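The dishes nobody wants to wash

Vlasta Zelenák has a rule for new operators at Handen: leave the kitchen as a kitchen would be. A mug lies in the sink next to a bowl with food stuck to it. Plates stay stacked in the rack and the dishwasher door hangs open.

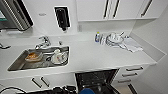 Reading time: 2 minutes

Handen gathers examples for Ploltoler, a learning system meant to handle household objects. A person steers the robot through a short task, the cameras record it, and the recording goes into the pile. By September the pile held 1735 usable examples. Another 400 had been thrown out, mostly for hesitation. An operator who stops to think teaches the system to stop too.

Kitchen jobs are only part of the list. Shifts last 4 hours, with a change of task every 25 minutes, and some of the work is done on tables.

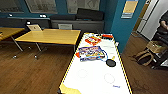 The long white table, with a boxed item at its centre.

Zelenák would like more variety in the objects and less in the labelling. Two operators will describe the same grasp in different words, and somebody has to go back and settle it.

Small, light things take up much of her time. 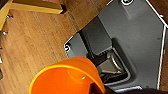

A cup can be approached from the rim or the side, and she wants both in the set, along with the attempts that slip and are put right. Those used to be deleted. Now they are kept under their own heading, and she checks each one before it goes in.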